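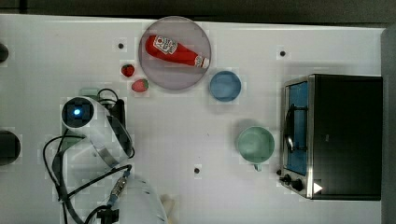 In Defense of the Stuff on the Counter

My sister-in-law keeps sending me pictures of kitchens. You know the kind: a mile of stone, one lemon in a bowl, and not a toaster in sight. Where does the toast come from? Is there a room behind the room? I've been arguing with her about it since August, mostly by text, and I've decided I need more space than a text allows.

So this is my case for leaving things out. Ketchup bottle, little toaster oven, mug, the small blue bowl you grab for everything. Leave them out! Let people see that somebody eats in your house.

I should say where I'm coming from. I lived for 2 years above a bakery in a place called Hundska, in an apartment where the kitchen was one table. There were no cabinets to speak of. Prep happened on the table, dinner happened on the table, and whatever you weren't using got shoved to the other end. I cooked more in that apartment than I have anywhere since, and I cooked better, too. When the colander is right in front of you, you rinse the fruit. When it's in the back of a low cabinet under three baking sheets and a salad spinner, you eat crackers.

Nandi Mkhize, who had the apartment across the hall, was the opposite. Everything went away the second she was done with it, dried and everything. I admired it and I also noticed she came over to my place a lot around dinnertime. We used to go back and forth about this for hours. Her position was that a clear table gives you a clear head. Mine was that a clear table gives you a long walk to the ketchup.

And let me talk about ketchup for a second, because it's the thing guests always move. They come in, they want to help, they pick up the bottle and hunt for a place to hide it. Why? It's bright red, it's cheerful, it goes on eggs. Lay it across a plate if that's where it landed. Half the time I put it down on whatever is closest, and I've never once regretted it when the fries came out.

The toaster oven is where I get really stubborn. Mine's a Visum, 179 dollars, which felt like a lot at the time, and I use it more than the big oven, the stove, and the microwave put together. Every organizing article I read tells me to put small appliances in an "appliance garage." I'm sorry, but I'm not parking my toaster oven. If it takes lifting and plugging in, I'll skip it and have cereal, and I know that about myself by now.

Now, fruit. Fruit is the best argument I have, and I'd put it first if I were better organized (see, there's Nandi's side of it). A couple of strawberries sitting out get eaten. The same strawberries in the crisper drawer turn into a science project behind the celery. Half an orange left cut side up on the table is practically an invitation — someone is going to walk past and pick it up. Put the colander next to it and you've got a snack station, and you didn't have to buy one of those tiered stands from Baláž that takes up more room than the fruit does.

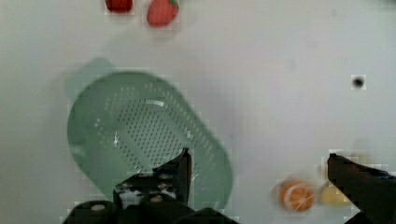

A strawberry, half an orange, and a green colander close by. I'd snack here.

There are limits, and I'll be fair about them. Mail doesn't belong with food. Neither do batteries, screws, or the warranty card for the blender. Thabiso Sibiya, my oldest friend and a real menace in a kitchen, keeps a bike pump next to his bread, and I've told him what I think. My rule is that if you can eat it, or eat off it, or cook with it, it can stay. Everything else has to go find a drawer.

Crumbs are a fair complaint too. A white table shows every one of them, and with things sitting on it you have to wipe around or lift and wipe. I lift and wipe at night, it takes one song, and in the morning the mug goes back wherever my hand wants it. I don't think a kitchen needs to look the same two days in a row anyway. The blue bowl wanders. Some weeks it's by the plate and some weeks I find it over by the window with garlic in it.

My sister-in-law's answer to all of this was another picture, from a model home in Ranau, with 100 percent of its counter showing. I wrote back and asked what they were having for dinner. She's coming over in 3 weeks and I've promised her grilled cheese from the toaster oven, with the ketchup out.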